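The Gray Cabinet
A relay story in three parts. Nam-gil Ra starts it, somebody else has to finish it.

1. The List

My aunt's list was on the back of a Skutano parking receipt and it said stapler first. Underlined. Then cabinet. Then cans, then the walls, question mark.

What do you do about walls. You can't pack walls.

She'd done them herself the October before last, pink and coral and that light blue, loops inside of loops, yellow in the middle of some of them like a fried egg. She said plain gray made her sleepy. The movers were due at seven. I had the key to the back room, a roll of tape, one working headlight and a sandwich I'd already eaten in the car.

So, stapler. Easy. It was right there on the white table where she always left it, blue, shiny, black underneath. I grabbed it and put it down again. Picked it up. Put it down.

Becuase the thing is she stapled everything. Receipts to other receipts. My report card to a water bill once. She stapled the hem of my pants ten minutes before graduation and I crossed the stage going tick, tick, tick against my own ankle. If you handed her two pieces of paper you got one back.

I tried it on the parking receipt. Click. Nothing came out.

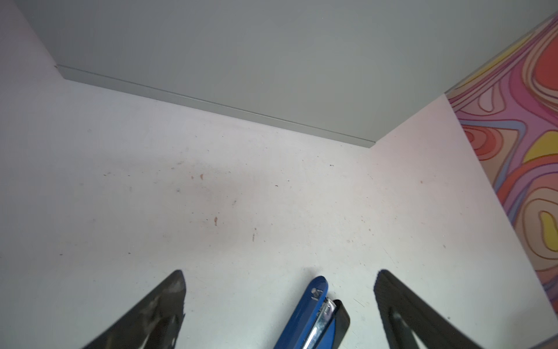

Called her. Straight to voicemail, the old greeting, the one where she says the name of the company and then coughs. Jardine Repairs, cough, leave it short.

"It's out of staples," I said. "Does it still come? Call me. Also what's in the cabinet."

Then I got a rag and went at the table. Specks all over it, little brown ones, and a smudge that had been there since I was in high school probably. Coffee, glue, who knows. I rubbed. It stayed. I rubbed with spit. It stayed. Fine. Table wasn't on the list anyway.

The cabinet. Okay. Light gray, metal, small round lock on the left, and locked. Of course locked. I knocked on it. Don't know why. It didn't sound full and it didn't sound empty.

No key on the ring. I tried every one, even the bike key, even the one for the house in Kultska that got sold. I looked in the wire baskets on the walls. I ran my hand along the top of the rail and got dust and a cut, tiny, right on the knuckle. Sat on the floor. Six-ten by my phone.

She called back at six-fourteen.

"Don't shake it," she said.

"Shake what?"

"The cabinet. You were going to shake it."

I was standing up by then with both hands on it, so.

"Where's the key?"

"With the fish," she said, and there was somebody talking behind her, a nurse or a TV, and the line went.

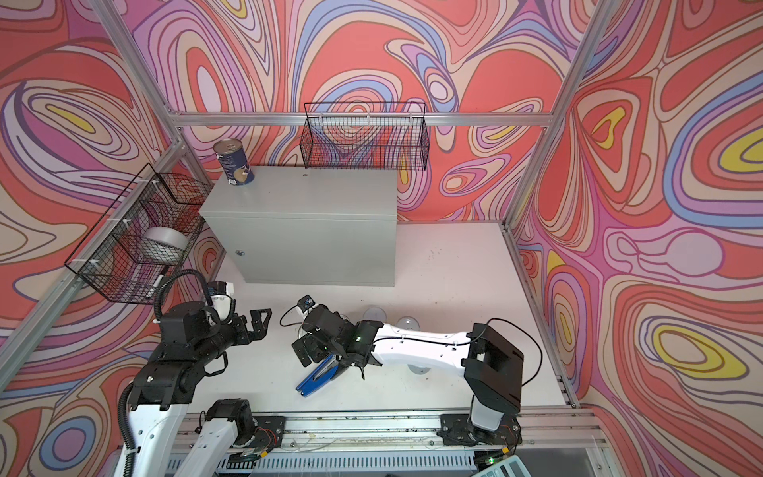
2. With the Fish

What fish. There was no fish. There had never been a fish, she was allergic, she left restaurants over it.

I went through the list again. Stapler, cabinet, cans, walls. I turned the receipt over. I smelled it, I'm not proud.

Fish on the walls? I got up close. You stare at those loops long enough and you can find a fish, sure, you can find a duck, you can find your third grade teacher. I pressed the yellow parts one at a time like doorbells. Six-twenty-five. A truck went by outside and my heart about quit but it was just a truck.

Okay. Think. Fish as in who. There was a man who rented the front half before the bakery did, big guy, sold filters and pumps for aquariums. We called him Fish. She did his books. He paid her late and in odd things — candles, a waffle iron, a year of somebody else's magazines. And when he moved out he left her a pile of invoices she never got a cent for, and she kept every one in order and stapled them at the corner, and she'd say the last number out loud when she was mad at anything, the weather, the bus. Four thirty-one! Like a swear.

Invoice 431.

So it was in the paper. And the paper was, I figured, in the cabinet. Which was locked. With the key inside, stapled to a bill.

I laughed so hard I had to hold the table.

Then I stopped because I heard the real truck.

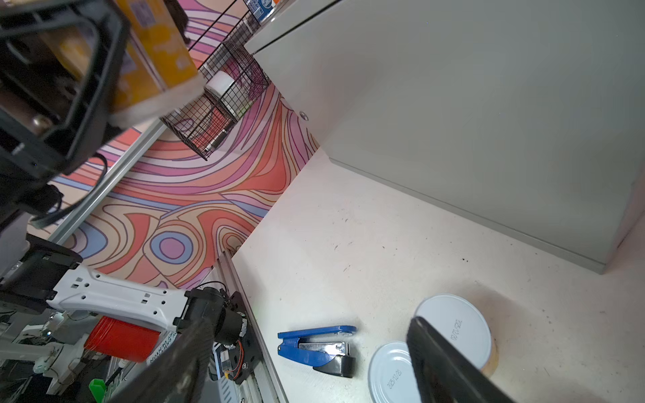 3. The Movers
By Dong-geon Heo
Saturday, February 8, 2025

There were two of them, in Rallmont jackets, and the older one had a toothpick. Early. Who's early.

"This going?" Toothpick said. He meant the cabinet.

"Don't shake it."

"What's in it?"

"A key."

"To what?"

"To it."

He thought about that. He had a good face for thinking. The young one had wandered over to look at the walls with his mouth open a little, and he said his mom would love this, could you buy it like this, and I said no, my aunt made it, and he said huh, and took his cap off. Actually took it off.

I called her again. She picked up on the first ring this time.

"You locked the key in," I said.

"I know that."

"You know that?"

"I've known since the fall. What do I need in there? It's his bills." She was eating something. Crackers. "Is the stapler okay?"

"It's empty."

"I said is it okay."

I looked at it. Blue. Sitting there by the cans, tins, whatever she kept in them.

"It's okay."

"Then bring me that and get me staples on the way, the little ones, the big ones jam. And let them have the cabinet. Tell them it's heavy."

"Is it?"

"No."

I told them it was heavy. They each took an end and bent thier knees and braced and it came up so fast they nearly threw it at the ceiling. Something slid inside. Paper, a lot of it, all in one piece.

"The walls?" Toothpick said, at the door.

I had the list in my hand. I crossed out the question mark, and then the word, and went to find my coat.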